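작업 노트 7/17/21
읽는 시간 7분

백유 새 배치. 지난 통이 바닥에 손가락 한 마디쯤 남았고 딱딱하게 굳어 있어서 긁어내지 않고 버리는 통에 옮겼다. 새로 개는 양은 건조 중량 3,000 g. 배합은 봄에 쓰던 것 그대로 두고 프릿만 Nyaga 것으로 바꿨다. 먼저 쓰던 프릿은 납품이 두 번 밀렸고 언제 온다는 말도 없다.

계량은 할리마가 불러 주고 내가 달았다. 장석, 규석, 석회석, 카올린, 프릿, 벤토나이트 순. 벤토나이트는 다른 가루와 마른 상태로 먼저 섞었다. 지난번에 물에 바로 넣었다가 덩어리가 져서 체를 막은 일이 있다. 마스크 필터는 둘 다 새것으로 갈았고, 갈고 남은 것은 서랍 맨 아래 칸에 있다. 주문해야 한다.

저울이 중간에 한 번 꺼졌다. 배터리를 빼서 다시 끼우니 켜졌는데, 꺼지기 전에 올려 둔 석회석은 믿을 수 없어서 도로 덜고 처음부터 다시 달았다. 석회석 봉투 안쪽에 습기가 조금 찬 것 같다. 손으로 쥐면 뭉친다. 이번에는 그대로 썼다. 다음 배치 전에 한 접시 덜어 말려 보고 무게가 얼마나 빠지는지 확인할 것.

물은 가루를 붓기 전에 통에 먼저 받았다. 가루를 물 위에 뿌려 저절로 가라앉게 두고, 젓지 않고 덮어 둠. 그 사이에 소지 쪽 일을 했다.

소지는 Irby 백자토 그대로. 포장을 새로 뜯은 것과 지난달에 뜯어 둔 것이 섞여 있었다. 먼저 뜯은 쪽이 눈에 띄게 되다. 키프로노가 둘을 섞어 꼬막밀기를 했고, 잘라 보니 단면에 기포가 몇 군데 보여서 한 번 더 밀었다. 물레는 오후로 미룸.

관입 시험 이야기. 프릿을 바꾸면 팽창이 달라질 테니 시험편을 따로 만들기로 했다. 봄 배치로 구운 시험편과 새 배치 시험편을 같은 칸에 넣어야 비교가 된다. 지난번에는 서로 다른 소성에서 나온 것을 놓고 한참 이야기하다가 결론을 못 냈다. 시험편 모양은 L자로 세운 것. 바닥을 넓게 해야 가마 안에서 안 넘어간다. 뒷면에 산화철로 번호를 쓰고 앞면은 반만 두 번 담근다.

시험 순서는 이렇게 적어 둔다.
- 가마에서 꺼낸 직후 육안으로 보고, 먹물을 발라 닦아 낸다.
- 금이 안 보이면 냉동칸에 하룻밤 둔다.
- 꺼내서 바로 끓는 물에 넣는다. 집게를 쓸 것.
- 다시 먹물. 금이 있으면 연필로 간격을 표시한다.
- 같은 시험편으로 되풀이하고, 금이 처음 나온 회차를 노트에 적는다.

우펜도는 끓는 물 대신 오븐에 넣었다가 찬물에 담그자고 했다. 그쪽이 더 가혹하다. 봄 배치 기록이 전부 냉동칸과 끓는 물로 되어 있어서 이번까지는 하던 방식으로 가고, 시험편이 남으면 오븐 방식도 따로 해 보기로 했다.

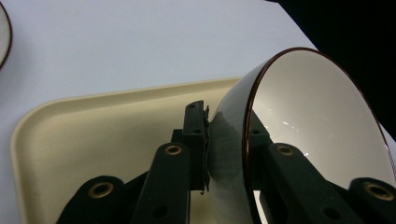
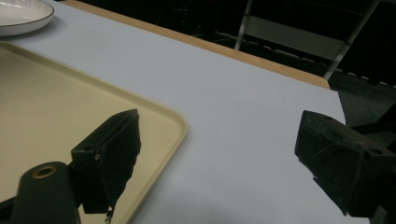
물에 재운 유약은 언제 체를 치는 것이 좋은가?

가루가 완전히 가라앉아 물을 다 먹은 다음에 친다. 우리는 하룻밤 두는 것을 기본으로 하고, 급할 때는 아침에 재워서 저녁에 친다. 벤토나이트가 든 배합은 짧게 재우면 체 위에 미끈한 알갱이가 남는다.

오늘은 급한 쪽이었다. 저녁에 100메시 체로 한 번 쳤다. 예상대로 알갱이가 남아서 고무 주걱으로 문질러 내리고, 그래도 남은 것은 물을 조금 부어 따로 풀어서 다시 내렸다. 두 번째 체질에서는 걸리는 것이 거의 없었다. 체 테두리 한쪽 땜질이 벌어져 있다. 아직 새지는 않지만 오래 못 갈 것이다.

비중은 실린더로 쟀다. 100 ml를 담아 무게를 재고 빈 실린더 무게를 뺐다. 봄 노트의 값보다 무겁게 나와서 물을 조금씩 넣어 가며 맞췄다. 한꺼번에 붓지 말 것. 저어서 가라앉히고 다시 재는 데 시간이 걸리지만 물을 너무 넣으면 맑은 물이 뜰 때까지 기다려야 한다. 맞춘 다음 초벌 조각을 담가 셋을 세고 꺼내서 바늘로 긁어 두께를 봤다. 봄 것과 비슷하다. 흘러내린 자국이 아래쪽에 조금 생긴다. 담그는 시간을 줄이든지 꺼낼 때 기울기를 바꾸든지 내일 몇 개 더 해 보고 정한다.

가마 쪽. Dellness 전기가마 아래 열선을 조비타가 점검했다. 저항은 위쪽 것보다 조금 높게 나오는데 교체할 정도는 아니라고 한다. 문제는 온도 차다. 지난 소성에서 맨 아래 칸 콘이 덜 휘었고 위 칸은 제대로 누웠다. 이번 목표는 콘 7. 콘 팩을 칸마다 하나씩 넣고, 맨 아래 칸에는 앞뒤로 둘을 넣는다. 마지막 승온을 전보다 느리게 하고 꼭대기 온도에서 조금 더 붙들어 두는 프로그램으로 새로 저장했다. 예전 프로그램은 지우지 않았으니 누르기 전에 화면을 확인할 것.

초벌 나온 것은 전부 82점. 그중 Stodmont에 보낼 것이 먼저다. 그쪽은 무광을 원하지 않고 백유 그대로면 된다고 했다. 나머지는 시험편과 함께 빈 자리를 채우는 용도로 쓴다. 굽에 왁스를 바르는 일은 위클리프가 맡았는데, 새 왁스가 너무 묽어서 굽 옆으로 흘렀다. 흐른 것은 토치로 태우지 말고 다시 초벌에 넣어 날리기로 했다. 묽은 왁스는 뚜껑을 열어 두었다. 내일 되기를 다시 보고, 그래도 흐르면 옛 왁스를 섞는다.

초벌편을 닦을 때 쓰는 스펀지가 다 해졌다. 먼지가 남은 자리에서 유약이 말리는 것을 지난달에 두 번 봤고 둘 다 손잡이 붙인 자리였다. 손잡이 둘레는 붓으로 한 번 털고 젖은 스펀지로 닦을 것. 닦은 뒤에는 표면 물기가 가실 때까지 둔다. 젖은 채로 담그면 그 자리만 얇게 앉는다.

철유도 조금 남아 있다. 전에 바르던 붓이 뻣뻣해져서 선이 갈라진다. 붓을 바꾸고 시험편 두 개에만 선을 둘러 보기로 했다. 백유 위에 올린 것과 백유 아래에 둔 것 하나씩. 새 프릿에서 철이 얼마나 번지는지 알고 싶다. 번짐이 심하면 카올린을 조금 늘려야 하는데 그러면 광택이 죽을 수 있다. 이건 가마를 열어 보고 다시 적는다.

가마 선반 두 장에 묵은 유약 방울이 붙어 있어서 정으로 떼고 갈았다. 보안경을 쓰고 밖에서 했다. 한 장은 가운데가 살짝 휘었다. 뒤집어서 맨 위에만 쓰기로 하고 옆면에 분필로 표시했는데 분필은 한 번 구우면 날아간다. 산화철로 다시 쓸 것. 이형제도 새로 개서 얇게 두 번 발랐다. 한 번에 두껍게 바른 선반은 가장자리부터 들떠서 아래 칸 그릇에 가루가 떨어졌었다.

냉각 중에 문을 언제 여느냐로 또 말이 나왔다. 할리마는 손으로 잡을 수 있을 때까지, 키프로노는 그 전에 마개만이라도 빼자는 쪽. 관입 시험이 걸린 소성이니 이번에는 마개도 그대로 두고 다 식은 다음 연다.

남은 일
- 석회석 말려서 무게 확인
- 마스크 필터, 스펀지, 100메시 체 주문
- 시험편 뒷면 번호와 이 노트의 번호 맞추기
- 휜 선반 옆면 표시 다시
- 저울 배터리 새것으로
- 봄 배치 유약을 버리는 통에 적은 날짜가 지워졌으니 다시 쓸 것

백유 통에는 새 라벨을 붙이고 배합표를 비닐에 넣어 뚜껑 안쪽에 달았다. 프릿 이름 옆에 Nyaga라고 크게 써 두었다. 옛 라벨은 떼지 않고 줄만 그었다.

최근 기록
- 투명유에 생긴 핀홀, 승온 속도를 바꿔 본 결과
- Irby 백자토 수축률 다시 재기
- 10월 가마 열선 교체 메모
- Stodmont 납품분 굽 갈기
- 버리는 유약 통 정리와 침전물 말리기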